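About Laner Sandwich School

Print this page | E-mail this page

We teach people to make sandwiches. We have been told this does not need teaching, usually by people who have just put a wet tomato directly onto untoasted bread. 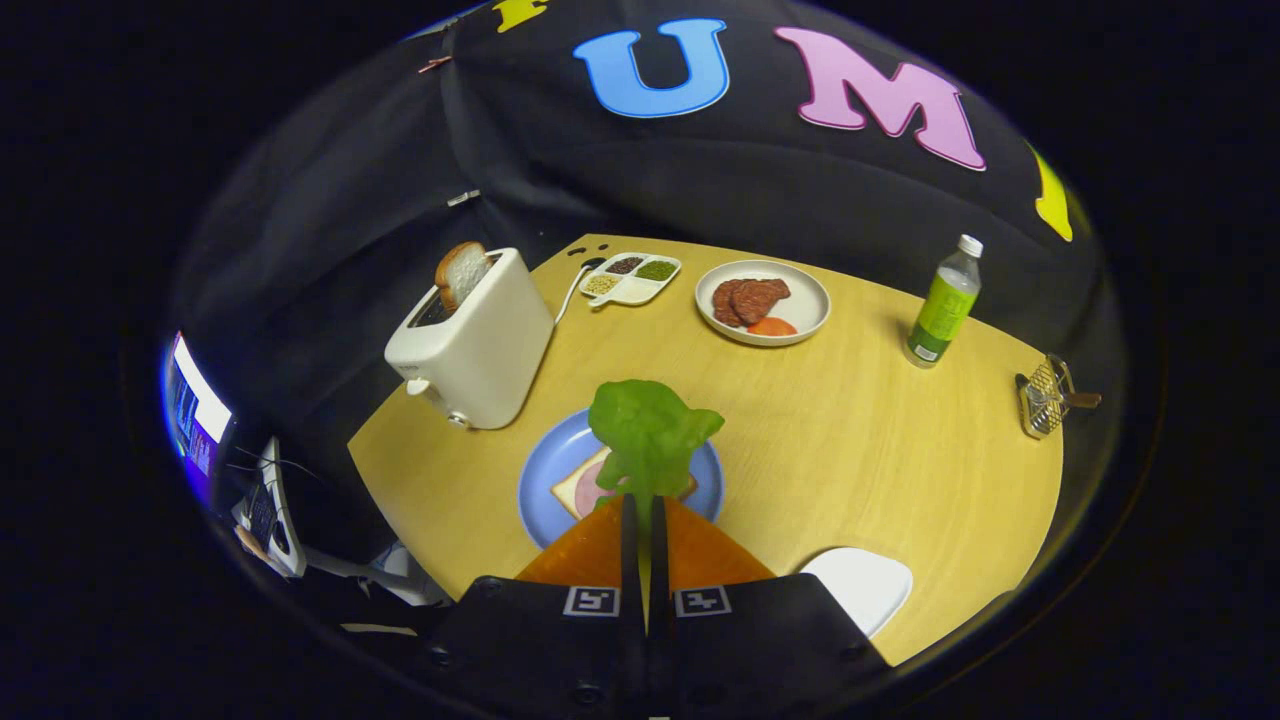 The school opened above a shoe repair shop on Drolley Street with one toaster, a borrowed table and a class of four, two of whom had come about their shoes. They stayed. One of them still sends us pictures of her lunch. We have since moved to the ground floor of the old Solberg building in Orham, where the tables are bigger and the landlord has stopped asking what the smell is.

What we teach

The beginners' course is called Bread, Ham, Lettuce, and for the first evening that is all you get. Students find this insulting until they try to do it well. Ham goes on flat or folded, and we will defend either one for longer than is polite. Lettuce goes on after the ham, dry, and in a piece that has some relation to the size of the bread. A sandwich should not need to be combed.

The second evening is toast. We use plain two-slot toasters with a lever, the kind your aunt has, and we don't allow anyone to walk away from them. The third evening brings in meat cooked in a wire grill basket, along with the seasoning trays. Please go easy on the seasoning trays. There is no prize for using every compartment.

After that come open-faced sandwiches, packed lunches, and a session on cutting – diagonal or straight – that has twice run past closing time.

How a class works

Classes are small, and everyone builds on their own plate. You eat what you make, even when it is a mistake. We supply the bread, the fillings and the aprons. The aprons were ordered in one size by someone who no longer does the ordering.

The full course costs $60, food included. In our last full year we taught 37 classes and went through 1,045 loaves, a figure our accountant asked us to check. We checked. It was 1,045.

Who comes

Parents facing another September of lunch boxes, retirees, students in their first apartment, and a bowling team that signed up as a group and won't say why. No experience is needed. If you own a knife and an opinion about mayonnaise, you are ahead of most.

Visiting us

The school is at street level, with the entrance on the parking lot side. Doors open at 6 p.m. and the bread comes out at 6:15. We close for the whole of December, when Orham seems to want only pie.

Print this page | E-mail this page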